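News > Interviews > Licensing

Menix has received supplier approval for the Barnport market, its first new licence since September. Yatziri Nava, Head of Compliance, said the application ran to 891 pages and was assessed over 7 months.

"The regulator asked detailed questions about our game testing, and we welcomed them," Ms Nava said. "Operators expect that rigour."

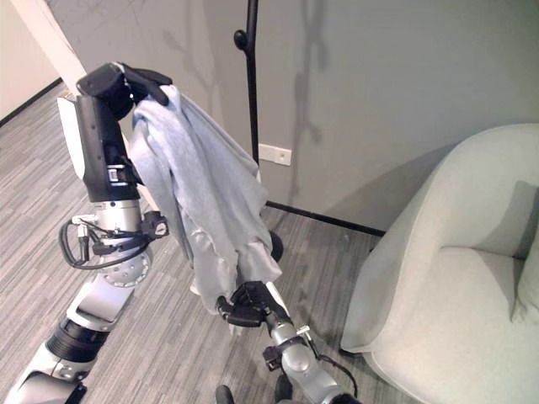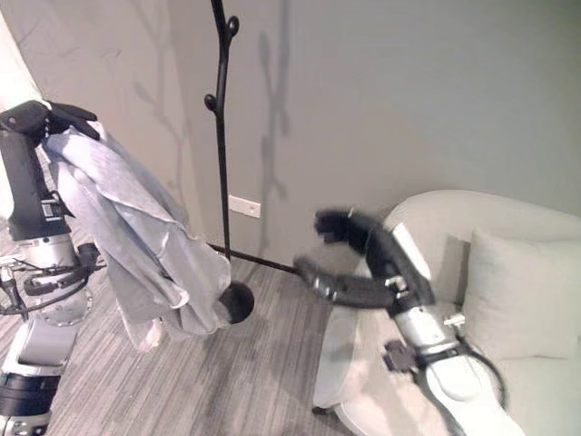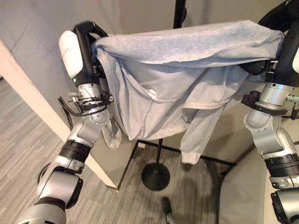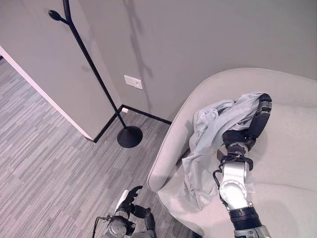
Pale fabric held in a gripper

The approval covers online slots and table games. De Haan will be the first operator to offer the catalogue, beginning with 30 titles. Prundale, the group's sports betting arm, is not included and will apply separately.

Asked about safer gambling, Ms Nava said deposit limits would be displayed in every game lobby. "Our programme is reviewed twice a year, and the licence conditions do not alter that."

© Menix May 2019 | Contact the licensing desk | Back to top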